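Chapter 6
Setting in Popular Fiction
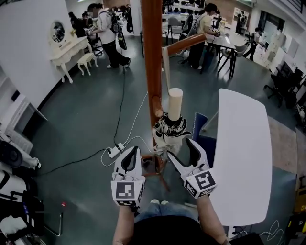
What does setting do in a novel?

It tells the reader where and when the events take place, and it limits what the characters can do there. A farmer in a dry valley has different choices from a clerk in a port town.

This chapter uses two short novels set in made-up places. Bovdale, the first, is a hill village with 233 residents and one road out. Tristby, the second, is a market town of 2,764. Both authors give the size of the place on the first page – readers then know how likely it is that two characters will meet by chance.

Section 6.1 covers time of year. The Bovdale story opens in June, during haymaking, and most of its scenes take place outdoors. Section 6.2 covers distance. Tristby is almost 90 miles from Ulbridge, the nearest city, and the plot depends on how long a letter takes to arrive.

Read the first chapter of each novel before you go on. As you read, mark every sentence that names a place, a season or a kind of weather. You will need these notes for the exercise at the end of Section 6.2.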